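4. What the phones did to us over one long August

4.1 Why I stopped trusting the battery percentage

I should say up front that I came into this study as a user with a grudge. I had been carrying an Endana handset for most of a year, and I was convinced that the number in the corner of the screen was lying to me. It would sit at a comfortable level all morning, I'd go to lunch, and then it would fall off a cliff. So when I got the chance to do this properly, with a stack of phones and a logging app and people willing to put up with both, I jumped at it!

The question in this section is a small one. How well does the battery percentage a phone shows its owner match the charge that is really left, and do people change what they do when the two drift apart? There's a good deal of writing on battery life as such (how long a phone lasts, how fast it fills up, what the cell looks like after a few years of abuse), and I've leaned on it in Section 2. I found much less on the number itself, and the number is the thing people look at all day long.

We used two models, the Endana and the Cavalcanti. They have similar screens and similar cells on paper, but they work out the percentage in different ways. The Endana mostly counts current going in and out and corrects itself when the phone is nearly full or nearly empty. The Cavalcanti leans harder on voltage, so it jumps around more when you open the camera or start a video call, but it doesn't carry an old mistake along with it for days. Both phones ran the software they shipped with, and we turned off automatic updates for the whole month. I had wanted to add the Villetti as a third model, but its battery service blocks outside logging, and after two weeks of poking at it I gave up.

4.2 People and phones

We signed up 70 people in and near Edham, all of them adults who already used a phone running the same operating system. Each person got a study phone, put their own SIM in it, and used it as their only phone. I asked everyone to set it up however they liked. Some people moved every last app across and some installed almost nothing, and I left that alone, as I wanted ordinary use with all its mess.

The logger woke up once a minute and wrote down the displayed percentage, the cell voltage, the current, the temperature of the cell, and whether the screen was on. It also noted when a charger went in or came out. It did not record which apps were open. A few people asked me about that more than once, and fair enough. I'd have asked too.
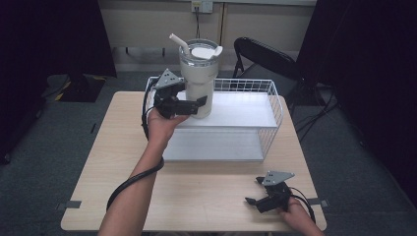 For the true charge we needed something better than the phone's own guess. At the end of the month every handset came back to the lab, where we charged it fully, let it rest, and drained it at a steady load on the bench until it switched itself off. That gave us a real capacity for each cell and a curve to compare the logs against. It's slow work, and you can't hurry it without spoiling the curve, so the bench was busy well into the evenings. I would start a batch at 9 in the morning and still be fussing over the last few phones after dinner.

Not all of the logs were usable. The app got shut down by the phone's own power saver more often than I'd like (the irony was not lost on me), and any day with a long hole in it was thrown out. I also dropped the first two days for everyone. People play with a new phone a lot, and those days looked nothing like the rest.

4.3 What the logs showed

The Endana phones read too high in the middle of the range. That was my grudge, and I was glad to see it on a plot, I'll admit. The gap was small on the first day after a full charge and grew each day the owner topped up in little bits without ever filling the phone or running it down. Once they did fill it, the gap closed again. People who plugged in overnight hardly saw the problem at all. People who charged in the car, at a desk, or for ten minutes before going out saw plenty of it.

The Cavalcanti phones had the opposite habit. Their average error was smaller, but the number wobbled. A drop of several points during a call, followed by a slow climb back with no charger attached, turned up over and over in the logs. In the exit chats this bothered people far more than I expected. One man told me he thought the phone was broken and had been carrying a power bank for two weeks because of it.

I had also set aside the sudden shutdowns, meaning any time a phone turned itself off while still showing a number above zero. There were 197 of these in the usable logs, and they were not spread evenly. The Endana phones had most of them, and they bunched up at the end of long stretches of partial charging. The highest displayed value at the moment of shutdown was 18 percent, on a phone that had not been full in days. I went back and checked that one by hand, because I didn't believe it, but the voltage trace agreed with the bench curve the whole way down.

4.4 Did people change what they did?

Yes, and faster than I'd have guessed. After a first sudden shutdown, owners started plugging in at a higher displayed level, and most of them kept it up until the phones came back. You can see why they'd do it. The awkward part is that plugging in earlier, for shorter spells, is the very pattern that makes the Endana's number drift. So a person who got burned once was more likely to get burned again, unless they also happened to charge overnight.

I don't want to push this too hard. We had one month, two models, and a warm August, and warm cells behave better than cold ones. I would expect the shutdowns to get worse in winter, but I have no winter data to show you. We also can't fully separate the shutdown from whatever else was going on that day. Someone traveling will run their phone down, get a shutdown, and charge in snatches at the airport, all for the same reason.

The exit chats do help a bit. When I asked people how they decided to plug in, hardly anyone talked about hours left or what they had planned for the day. They talked about a number. Each person had one, a level below which they got nervous, and the ones who'd had a shutdown could usually tell me what it had been before and what it was now. I've put the full list of questions in the appendix, along with the wording we used for the follow-up call. Section 5 takes the same logs and tries a simple correction on the Endana readings, using only the values the phone already has on hand.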